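Baskets, baskets and a bit more basket

Hi all! Back with another gallery page, and this one has been sitting in my drafts since April. If you've been following along with the big counter clear-out you'll know I had a thing going with baskets. I bought them, I moved them, I bought more of them. I finally sat down on Sunday with a coffee to put the page together, so have a look and then I'll tell you what I did with it all. 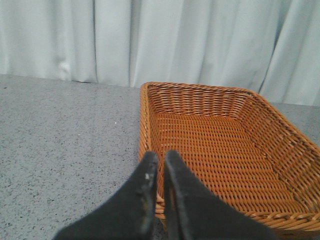

A shallow woven basket on the speckled gray counter, with the pale curtain behind.
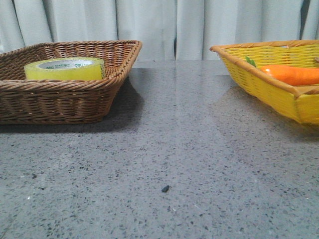

So the whole idea started with a drawer. You know the one! Mine had tape, string, old takeout menus, a flashlight that needed batteries and batteries that didn't fit the flashlight. Every time somebody wanted to wrap a parcel it was ten minutes of digging, and I got so fed up that I pulled the entire thing out and tipped it onto the floor. There were 345 things in there. Yes, I counted, and yes, I counted the rubber bands one by one (there were a LOT of rubber bands).

I'd been looking at drawer dividers first, those stretchy spring-loaded ones from Prondico, and I did try a set. They were fine for a week and then they kept popping loose when I shut the drawer too hard, which I always do. Back to the store they went. After that I decided that if I couldn't keep a drawer neat I'd get the stuff up on the counter where I'd have to look at it.

Things I wanted from a basket: low sides, so I can see right down to the bottom. A flat floor, so a pen doesn't roll off into a corner. Straight-ish sides so two will sit in a row without wasting all the space in between. And it had to be something I could wipe, because my counter is next to where I cook and everything ends up a little sticky.

I went to Gruvholm first and walked around for ages. They have gorgeous ones but they're all tall, more for blankets and firewood, and when you put scissors in a tall basket you are never seeing those scissors again. The Stula ones (it's a little shop two streets from the bank, only open in the mornings) were closer to what I had in my head. I ended up going there three times. The first time they were closed, the second time I forgot my tape measure, and the third time I came home with baskets, a candle and a dish towel I didn't need.

A word about measuring! My counter looks long until you take away the kettle, the toaster and the spot where the mail lands. Measure what's left over after all that, and measure the basket at the top, where it's widest. I measured one at the base, got it home and it stuck out over the sink. That one lives in the bathroom now and holds washcloths, and it's pretty happy there.

How it's divided up these days:

Parcel basket. Packing tape, scissors, a marker, labels and the brown paper folded flat. If it doesn't go on or in a parcel it isn't allowed in. I'm strict about this one.

Mail basket. Anything with a date on it. I go through it on Sunday evening, usually in front of the TV, and it should be empty by the time I go to bed. Sometimes it is.

Bits basket. Keys, a tape measure, the good pen. This one gets messy the fastest and I've made my peace with it.

Three was my limit. I did have a fourth going for a while, for "things to go upstairs," and all that happened was that things stopped going upstairs.

The rubber bands are in a Heo jar with a screw lid. It used to have plum jam in it, and if you soak the label overnight with a bit of baking soda it slides right off. I kept 19 of the rubber bands and gave the rest to my neighbor, who grows flowers and ties up bunches for the market. She was thrilled, I was thrilled.

Cleaning is easy so far. I turn them upside down over the trash and give the bottom a good slap, then go over the weave with an old soft toothbrush and a damp cloth. Dust likes to settle in the twisty part along the rim, so I do that bit twice. Let them dry all the way before anything paper goes back in. I learned that with a phone bill.

A few of you asked last time if I'd line them. I've thought about it! I have half a yard of blue ticking that would look so sweet, but then it's one more thing to wash, and I like being able to shake the crumbs out. If anyone has made liners that tie on at the corners and stay put, please send me your pattern, I'd love to try it before I cut into my fabric.

Next gallery is the spice shelf. I've already pulled everything down, and I own 2 jars of nutmeg and no cinnamon, so there's some shopping to do first. See you then!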